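Nanitton Folding Table Review: Seven Months of Laundry, Sewing and Mending

I bought the Nanitton folding work table in the spring to replace an ironing board and a card table that were both on their way out. I fold laundry for five people, hem pants, and do small repairs for neighbors who pay me in tomatoes. I wanted one surface that could handle all of it and still go behind a door at night. I paid full price and have no connection to the company.

The table comes in two heights. I ordered the taller one, sold as the Counter model. The shorter one is meant for sitting. If you mostly stand to fold, get the tall one. I am five foot six and can work at it for an hour without my lower back complaining, which I could never say of the card table.

Assembly

There is hardly any. The legs are already attached and swing out from underneath. You tighten one knob on each side and you are done. The instructions are a single sheet with drawings and no words, and the drawing for the side knobs is wrong. It shows them turning left to tighten. They turn right. I spent a while undoing what I was trying to do up.

My table arrived with one rubber foot missing. I wrote to the seller, a shop called Purnport, and they sent a bag of four within a week. No complaints about that.

The surface

The top is smooth and pale, with a slight texture you can feel but not really see. Fabric slides on it more than I would like. Cotton and denim stay where you put them, but anything slippery, like a lining or a polyester blouse, wants to creep toward the edge while you pin it. I put a cotton towel under those and the problem goes away.

It wipes clean with a damp cloth. I have had chalk, coffee and one burst pen on it. The chalk and coffee came off right away. The pen left a faint blue shadow that I can find if I look for it.

Do not iron directly on it. The sheet says this in the only picture I found useful. I use a wool pressing mat, and the table has shown no marks from it.

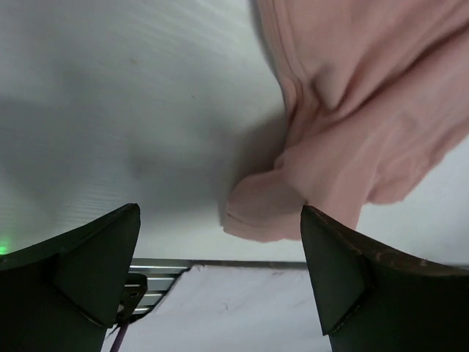 Knits are the hardest thing to fold well on any table, and this one is deep enough to lay a sweater out with both sleeves to the side. On my old ironing board the sleeves always hung down and pulled the shoulders out of line. I fold sweaters in thirds lengthwise, then in half, and they come out close to the same size each time. T-shirts are the same story. For bed sheets the table is too short, and I still do fitted sheets on the bed.

For mending, the light color is a help. Dark thread shows up against it and dropped pins are easy to spot. White thread is another matter, and I have lost the end of it more times than I care to say. A dark place mat fixes that.

Stability

With the knobs tight, the table does not rock front to back. Side to side there is a little play. You notice it with a sewing machine. I run an older Hutchins machine that is heavy and shakes at full speed, and at that speed the table shakes along with it. For straight seams at a medium pace it is fine. I would not quilt on it. If sewing is your main use, buy a proper cabinet.

Leaning on the front edge is also a bad idea. The legs sit in from the front by the width of a hand, and my sister-in-law Dzintra Ozoliņš nearly tipped it by pushing herself up from a stool. She is not a large woman. The table came back down on its feet and nothing broke, but I now keep it with the long side against the wall.

Folding and storing

It folds flat and stands on its end by itself, though I would not trust it to do that around small children. I keep mine behind the bedroom door with a hook and a loop of webbing. The carrying handle is molded plastic and a bit sharp on the underside. I wrapped it in bias tape left over from an apron.

In August the side knobs got stiff. Our laundry room gets very humid, and I suspect that was the cause. A drop of sewing machine oil on each thread freed them up, and I have done it once more since then.

Compared with the Delside

Before this one I borrowed the Delside utility table from a friend for a few weeks. The Delside is sturdier and has a lip around the edge that stops pins from rolling off. The same lip digs into your forearms when you fold, and it catches on loose knits. It is also heavier, and I needed help getting it down the stairs. For crafts with lots of small parts I would take the Delside. For clothes I prefer the Nanitton, mainly because of the flat edge.

Other reviews

When I last looked there were 1,294 reviews on the shop page. I read a good number of the low ones before buying. Most were about shipping damage, and several people got a cracked corner. Mine came with the corners wrapped in thick foam, so they may have changed the packing. A few people said the top bowed after they stored heavy boxes on it. I have not seen any bowing, but I clear it off every night.

What I would change

A lock on the folding hinge. Right now only the knobs hold the legs open, and if you forget one you will find out when you set a basket down. A printed ruler along one edge would be nice too. I stuck on a paper sewing tape 20 inches long and it has held up so far.

Would I buy it again? Yes, for folding and hand work. I use it nearly every day and the old ironing board has gone to the curb. Spare feet and knobs are sold separately, and I would order an extra knob with the table, as they are easy to lose if you unscrew them all the way.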